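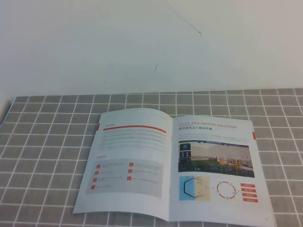 The brochure, open at the page with the red headings.

Gráinne Carroll has been in Bestville since July, and reports that she can now greet people correctly in two languages and buy onions in one. She went out for the diocese to see how the link parishes are getting ready for the district elections, the first in which the river villages will have had polling stations of their own.

There are seven of them, to serve about 4,000 voters. The one at Aguiar is the back half of the church, which means the altar guild and the returning officer must agree on who gets the good table. Talks continue.
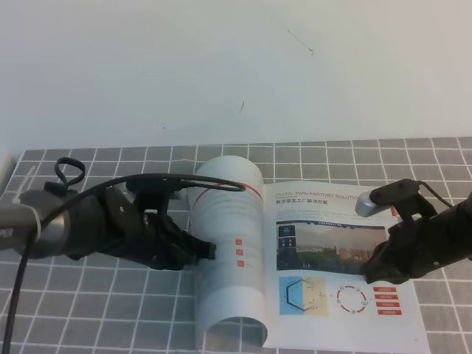 She writes that most people she meets are cheerful about the whole business and a few are plainly worried. The pastor at Aguiar manages both in one sermon, and his sermons are long enough to allow it. On Sunday he asked every household to walk to the poll with a neighbour who supports somebody else. Gráinne went along to the practice walk. It took most of the morning, and two men who had not spoken for years argued the whole way there, which the pastor is counting as progress.

The road beyond the river is still bad and the radio is off more than it is on, so her letters come in batches. Please don't fret if there is a gap.

Catríona Ó Briain will read from the latest ones in the hall on Wed 6 November, after the evening service. There will be soup. Bring your own mug, as we are down to ten and three of those have no handle.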